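Do I need a marked line on the floor for a small two-finger gripper arm?

Asked by Baldur Þorgeirsson

We have a bench arm at our Clekholm unit that sorts rubbish. It is slow, it is light, and it has lost an argument with a yoghurt lid. Our new safety checklist has 13 items and number four says "working area marked and kept clear". Does that mean tape on the floor, a fence, or a stern look? The supplier's manual runs to 1,866 lines and is silent on chairs.

3 answers

Anas Kettani
Tape is cheap, so put it down, but don't confuse it with a safeguard. A line tells people where to stop. It doesn't stop the arm. What you need first is a written risk assessment covering the arm, the gripper and whatever it's holding, because a harmless gripper with a tin lid in it is a different animal. Work out the furthest reach with the fingers open, add a margin for people leaning, and mark that. Then make sure somebody can hit the stop button without crossing the line to do it. We got that last bit wrong at Grirnley and had to move the button.

Eneck
just buy a fence. ours was 4,000 and I sleep fine

Chiriac
Fence is overkill for most bench arms, though I'm pleased about the sleep. Agree with Anas on the assessment. I'd add housekeeping, which everyone signs for and then forgets. Cables, power strips and stray bits of paper belong on the list, and so do seats.
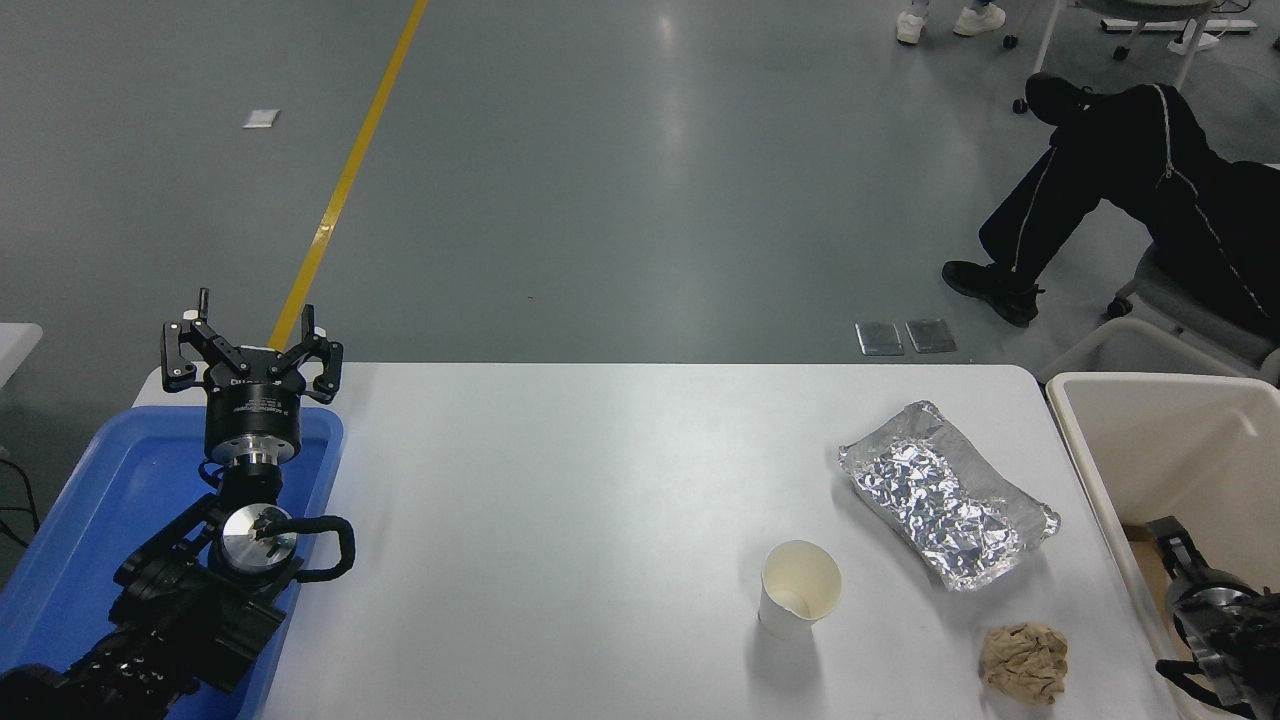 Clekholm, May 26, 2023

Foil, a paper cup and a ball of brown paper on the table, with the gripper open over on the left. The floor has its yellow line, so item four is half done. There's also a power strip lying on the floor and someone stretched out in an office chair with their legs crossed. I'd write down where seats may go while the arm is powered, and measure it from the arm's full reach, as people slide forward when they get comfortable. Chairs with castors need more room again. Redo the assessment if you change the gripper or start feeding it anything sharp.

Comment from Baldur Þorgeirsson: Thanks both. And Eneck. Chairs are now item 14.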